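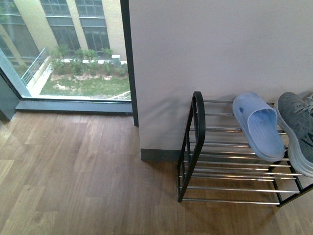 A shoe rack by the window, with a sandal and a sneaker on the upper tier.

I had been in the Jinon apartment for maybe two minutes when Rima Bitar told me to stop tidying. I'd nudged a shoe with my foot, the way you do in someone else's hallway, and she came over and nudged it right back (not to where it had been, just somewhere equally careless).

Rima's group teaches robots to put things away, and shoes are what they've spent most of this year on. I figured shoes would be the easy part! A shoe is a shoe. But a slide is open at the back and a sneaker has a big soft collar, and a grip that works on one can make a mess of the other. Then there's the rack. Shelves made of rods are full of gaps, and a depth sensor can look straight through them and report the floor.

The old approach was to show the robot 500 demonstrations in one tidy lab and hope. It did great in the lab. Then they took it to an apartment in Marsden and it tried to set a boot down in midair, more than once, while Rima's colleague Harish Chaudhary stood there eating a sandwich.

So they changed the recipe. The new training set has 2,227 short recordings from ordinary homes, and each home gives up to 200 of them before the team moves on. Harish's big idea was to have the software guess where a shelf is from its edges and end frames, and treat the gaps as part of the surface. In the team's November trials it placed pairs correctly about twice as often as the old version did, in homes it had never been in.

It still has bad days. Heels hanging over the front of a shelf confuse it, and so does low sun on a shiny floor. I asked Rima when I could have one for my own front door, where things are frankly out of hand. She laughed and said they were doing boots next, and then probably umbrellas.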